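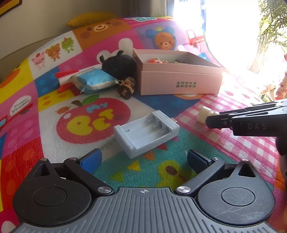 Home | Reviews | Kids' Room | Storage | Contact

We use cookies to keep this site running. By continuing to browse you agree to our cookie policy.

Jakari Printed Play Mat, Large: Review After One Summer

I bought the Jakari mat in June for my daughter Soledad, who was crawling by then and starting to pull up on things. We rent the top half of a house in Prundale and the floors are hard. I wanted something she could play on that I could also throw over a bed when we stay at my sister's place. I paid $72 for the large size at Ocampo, the baby and household store near the freeway. They had the plain gray one too, for the same price. I took the printed one.

Size and fit

The mat is sold as a floor mat, but I have used it on a bed about half the time. On a full bed it covers the top and there is extra length, so it runs up toward the headboard instead of lying flat. You can fold the extra under if that bothers you. On a twin there is too much of it and it slides off one side unless you tuck it under the mattress. On the floor it is a good size for one baby and one adult sitting down.

It is not a fall guard. It makes a hard floor a bit kinder to knees and that is all I would ask of it.

The print

The print is busy. It is laid out as a patchwork of cartoon squares, with a green frog, a brown bear, a pink pig, and a large smiling bear face on an orange patch near one end. There is a big red apple with a green leaf, with "My PET" in yellow and blue letters, and I don't know what an apple has to do with pets. A speech bubble says "Vroom Vroom." Other parts are teal with yellow and orange triangles.

Soledad likes the bear face. She pats it and talks to it. The frog gets less attention. My mother thinks the colors are too much for a bedroom and she may be right, but it gets put away at night.

One real drawback is that small things are hard to spot on it. Plain pale items are fine. Anything bright blends in with the pattern, and I have knelt on more than one plastic animal. If you have a child at the age where everything goes in the mouth, check the mat with your hand before you put the child down. I do this every time now. The same goes for batteries and battery parts, screws, and anything else that came out of a toy being fixed. Do your repairs at a table if you can.

Cleaning

The label says to wipe with a damp cloth and mild soap. I keep a packet of wipes next to the toys and those handle most of it. Banana comes off. Dried oatmeal takes some scraping with a fingernail. Blueberry left a faint mark on one of the teal sections and it is still there.

I put it in the tub once, which the label says not to do. It took two days to dry over the shower rod and the corners curled afterward. They flattened out again after a week under a couple of heavy books.

Smell

It smelled strongly of plastic when I opened it. I hung it on the line behind the house for three afternoons and the smell was mostly gone after that. If you are buying it as a gift, I would open it and air it out first.

Folding and storage

It folds in half, in half again, and then into thirds. Folded, it goes on the closet shelf next to the spare blankets. The fold lines show for an hour or so after you spread it out. I have not seen any cracking in the print along the folds, but I have only had it for the one summer.

It has no strap or bag. I use a bathrobe belt. For that price a strap should be included.

I keep the toys in whatever cardboard box came home from the fruit store most recently. The box sits on the mat without tipping as long as the mat is pulled tight. On a bed, with the mat loose, tall toys fall over. Plush toys stay where you put them.

Compared with the Bronitz

Before this I had the Bronitz foam tiles, the kind that lock together. Those were thicker and warmer to sit on. They also came apart at the edges every day, and crumbs got down into the joints. The Jakari is one piece, so there are no joints to clean. If your floor is very cold and the mat will stay in one room, I would still look at the tiles. For moving from room to room, or for using on a bed, the one-piece mat is easier.

Returns

Ocampo gives you 17 days on opened items. I spoke to Faustino at the counter and he told me that covers mats as long as they have no stains. Keep the outer sleeve, they ask for it.

Rating

Four out of five. One point off for the missing strap and the smell. I would buy it again at this price, though I would go up to $100 for one with a thicker layer underneath.

Yolotzin Mendoza

Sign up for our newsletter and get new reviews by email. Unsubscribe at any time.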